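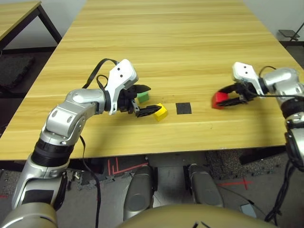

Section 3: Setting out the blocks and the square

Okay, the table is wiped down and you've got your Trurnex block box next to you, so let's lay out a first round. I've done this more times than I can remember (mostly with my nephew, sometimes with Roos Mulder and a pot of coffee), and the order below is the one I keep coming back to. If you skipped Section 2, go back and read the bit about surfaces, please! A wobbly table will drive you nuts by the third round.

For the starter round you need one red block, one yellow block, one green block and the black square. Leave everything else in the box for now, even the cards.

1. Put the black square down first. I like it near the middle of the table, flat, with nothing on it. Press the corners down with your thumb if they've curled up in the box. Mine curled every November when the heating came on, and 15 minutes under a dictionary fixed it.

2. Set the green block to the left of the square, farther out. It's the last one you'll play in the starter round.

3. Set the yellow block on the same side, between the green one and the square, and a little closer to you. You want to be able to pick up either one without bumping its neighbor. If your fingers brush the green when you grab the yellow, slide the green out a bit more.

4. Set the red block to the right of the square. Red goes first, so it gets a side to itself.

5. Sit down and reach for each block in turn, just to try it. Everything should be within easy reach with your elbows still bent. If you have to lean, pull the whole row toward you and start over from step 1. Yes, the whole row — moving one piece always throws off the others.

Note: The row doesn't have to be perfectly straight. Jihad Chamoun lines his up with a ruler and I've stopped arguing with him about it, but the rules only care about left and right of the square. Anything roughly level is fine.

Caution: Keep the blocks well back from the edge of the table. They're small, they bounce, and I've spent more evenings than I'd like feeling around under the radiator for a yellow one.

Playing the starter round

6. Pick up the red block, move it over the square and set it down in the center. Let go before you check whether it's straight. If you hang on and fiddle with it, you'll usually drag the square along too.

7. Take the red block back to its spot on the right. Now do the same with yellow, and then with green, each one going back where it came from.

8. Once you can do all three without shifting the square, try the stack: red on the bottom, yellow in the middle, green on top. Give it a slow count of 2 before you call it done.

Note: If the square slides, that's almost always dust. Wipe the back of it with a barely damp cloth and let it dry. I used spray polish on the tabletop once and wow, never again, the thing skated around like a puck.

A word about light-colored tables

I play on pale wood and love it, the colors really pop and the black square is easy to find even in the evening with one lamp on. If your table is dark, the square can sort of vanish. Róisín Ó Dálaigh puts a sheet of plain white paper underneath, taped at the corners, and that does the job nicely.

When you're comfortable with the stack, get the cards out of the box and go on to Section 4, where the blocks start changing sides. Keep the layout from steps 1 to 4 on the table, you'll be using it again right away.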